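The Great Fabric Stash Reckoning

2019-10-16

So I finally did it. I pulled every piece of fabric I own out of the hall closet, the bin under the bed, the other bin under the bed, and the suitcase I'd told my husband was "winter stuff." It took up the whole living room floor and most of the couch, and the dog had to go live in the kitchen for an afternoon.

I've been sewing since I was eleven, when my grandmother let me loose on her old machine with a pile of pillowcases. She bought fabric the sensible way. She needed a skirt, she bought enough for a skirt, she made the skirt. I don't know where I went wrong! I buy fabric the way other people buy postcards. I see a print, it makes me happy for about four seconds, and then I own two yards of it with no plan whatsoever.

The thing that set all this off was the quilt back in February. I'd promised my niece a twin size for her new bed, and I had my heart set on a soft gray background with little bits of rust and mustard. I went digging for the gray (I KNEW I had gray) and after an hour I gave up and ordered more from Flakance, which is a small online shop I love far too much. You can guess the rest. When I emptied the suitcase last week there was the original gray, folded neatly, with the receipt still pinned to it.

Anyway, sorting. My first try was by color, because that's how everybody's sewing room looks in the magazines. It's lovely for solids and completely hopeless for prints. Where do you put a navy floral with orange birds? I had a pile called "blue-ish" and a pile called "blue-ish but loud" and by then I was just making more mess.

Second try was by weight, and that one stuck. Quilting cottons together, then anything drapey, then canvas and denim, then the stretchy things that scare me. Inside each group I did a very rough light to dark. If you sew mostly clothes I really think this is the way to go, you reach for a fabric by what it can do and then fuss about the color after.

And then there are the animal prints, which got their own shelf. I have a weakness, okay? My mother wore a leopard scarf to everything, church included, and I think it got into my bloodstream. I don't even like the realistic brown ones all that much. It's the silly colors that get me, and pink most of all.

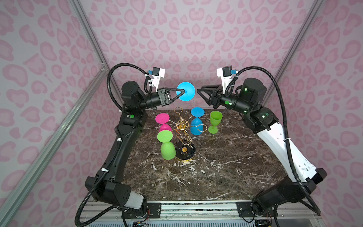 Pink leopard spots AND hearts. I rest my case.

The trick with a print like that is letting it be the boss. I made the mistake once of pairing a big spotty pink with a striped binding and a floral lining, and the tote bag I ended up with made my sister laugh so hard she had to sit down. Now I go plain with everything else. Plain lining, plain straps, plain thread. Linings are a great spot for it too, by the way. A boring black coat with loud spots inside is one of my favorite things in the world, and you get to keep the joke to yourself until you take it off.

If the spots are big, watch your pattern placement before you cut. I lay my bodice pieces out and stand on a chair to look at them (yes, I know, get down from the chair, Mom). From up close you will not notice a large round spot sitting exactly where you don't want one. From the chair you'll see it right away.

Now for the folding. I'd been using comic book boards, the way half the internet does, and they're fine, but they bend. Ľubomír Procházka from my Thursday-night-that-is-never-on-a-Thursday sewing group cuts his from old foam board and rounds off the corners with scissors so nothing snags. I copied him shamelessly. Fold the fabric in half the long way, lay the board at one end, roll it up, tuck the tail in, one pin. The knits just get rolled, they slide off the boards anyway.

I also washed everything that I couldn't swear had been washed already. This was a slog — three days of laundry and an ironing pile that came up to my hip — but now I can pull something off the shelf at nine at night and cut straight into it. Red things went in alone with a scrap of white to check for bleeding. One scrap came out the color of bubble gum, so I was glad I'd bothered.

What's leaving: the scratchy polyesters, a bolt-end of mint green satin that I bought for a bridesmaid dress the bride later changed her mind about, and any cotton that made me sigh when I picked it up. Two big bags went to the costume teacher at the high school, who was thrilled with the satin. Small scraps are in a pillowcase and will turn into stuffing for a floor cushion, if I ever get to it.

What's staying is still too much. I measured it all as I folded and wrote the yardage on little tags, and I am not going to type the total here because my husband reads this blog. (Hi, honey. It's mostly winter stuff.)

Next up is the button jar, or rather the button jars, and after that I want to finish my niece's quilt, which has been one border short since spring. I've got enough gray for it, at least. If anyone has a good way of storing interfacing so it doesn't crease, please tell me in the comments, mine's currently wrapped around a wrapping paper tube and leaning against the wall behind the door, and it falls on me every time I go in there.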